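Drulorthorpe School of Law: Call for Test Participants, Trial Sitting of the Law Entrance Examination

Posted 19 Jan 2024

The Admissions Office of the Drulorthorpe School of Law invites applications from persons willing to take part in a trial sitting of its revised law entrance examination. The trial will be held in June at the Korkby and Grosberg test centers. Results will be used to set the timing and difficulty of the paper before it is offered to candidates for admission.

Who may apply

Applicants must hold a high school diploma or its equivalent and must be 18 years of age or older on the day of the sitting. Applicants who have completed any part of a law degree, or who have taken a paid preparation course for a law entrance test, are not eligible. Employees of the School and members of their households may not take part.

A total of 1,000 places are available. The previous trial drew 2,855 applications, of which 2,393 met the conditions above. Eligible applicants will be chosen by random draw. Early submission does not improve the chance of selection.

What participants will do

The trial paper covers reading comprehension, legal reasoning, current affairs and basic math. No prior knowledge of law is needed. All questions are answered on screen. The sitting lasts three hours, with one break of 15 minutes, and is followed by a short written survey on the wording of the instructions.

Participants must sign a confidentiality form before the paper is opened. Copying, recording or sharing any question will lead to removal from the sitting and loss of payment.

Payment and conditions

Each participant who completes both the paper and the survey will receive a flat payment of $90, sent by check within 7 business days. Travel costs are not covered. A score in the trial has no standing in any admission decision, and individual scores will not be released. 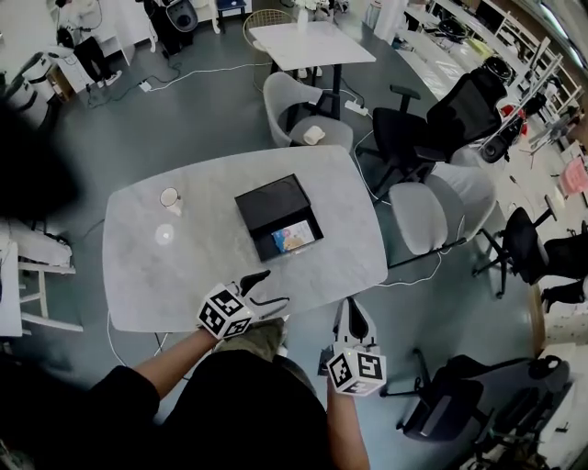

Standing at a marble-patterned table with a handheld gripper in each hand.

How to apply

Application forms may be obtained from the Admissions Office or from the front desk at either test center. Completed forms must be accompanied by a copy of a government-issued photo ID. Applicants who need extra time, large print or a separate room should complete Part C of the form and attach a supporting letter.

Selected applicants will be notified by mail and must confirm their place in writing. Places left unconfirmed will be offered to the reserve list.

Questions should be addressed to Kastriot Kos, Examinations Officer, Matić Building, Drulorthorpe School of Law.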